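Home News Diary Past issues Contact

Sorting out the wifi in the hall, by your newsletter editor

Well, we finally have internet that reaches the kitchen! Those of you who have been standing on the back step to get a signal (I've seen you) can come in out of the cold. I promised in the December issue that I'd write up how we got there, mostly so the next person doesn't have to start from nothing, so make a cup of tea and bear with me.

The trouble with our building is the walls. They're two feet thick on the old side, and the signal from the little box in the office simply gave up before it got to the main room. The film club had been using somebody's phone. The language class had given up altogether and gone back to photocopies, and we all know how the photocopier feels about that.

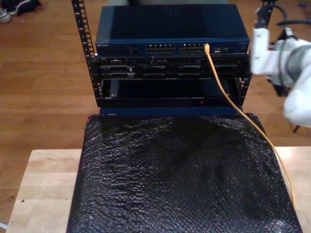 I started by ringing round for prices, and my goodness, they vary. Zukport wanted 3499 pounds to do the whole building, including a box on the ceiling of the cloakroom, which I thought was a bit grand for coats. Tadel came out, walked about tapping things, and offered to do the downstairs for 773, cables and all. I liked them straight away because the lad took his boots off without being asked. We went with Tadel, and they were in and out in a day and a half, with one return visit when the signal by the stage kept dropping (a bad joint in the cable, now replaced).

A few things I wish I'd known. Run a cable wherever you can, even if it's ugly, and save the wifi for phones and tablets. Label both ends of everything on the day you put it in. I was sure I'd remember which was the office and which was the meeting room, and by the weekend I hadn't a clue. And do ask what the yearly cost is before you sign anything, as Cuadros had a lovely low price on the front page and a support fee of 72 pounds a month tucked away on the back.

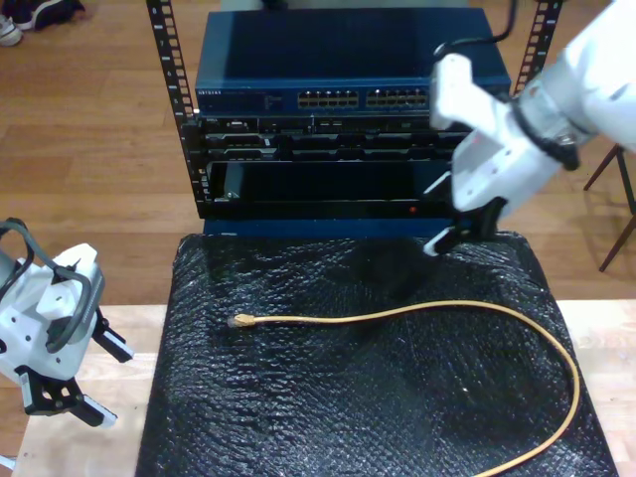 Imelda Cruzado wrote in after my last piece to say that her choir went through all this and regretted putting the password on the noticeboard, as the whole bus queue had it by the end of the week and the rehearsal recordings took all evening to upload. She suggests a separate guest password, changed every term, and keeping the main one for the people who run things.

I think she's right, and so that's what we've done. The guest one is on a card in the kitchen drawer with the tea towels. If you run a group and need the other, ask me or Heriberto Cárdenas and we'll write it down for you. Please don't text it about!

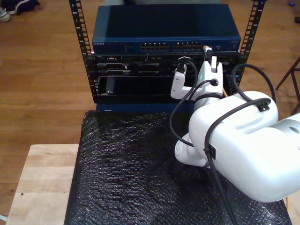
Summer bookings

The diary for the main room is open again and the evenings are going fast. Gemby, the new booking page, is up and running, though if you'd sooner ring me, please do. Mornings are still mostly free, and the small room is free all through the holidays.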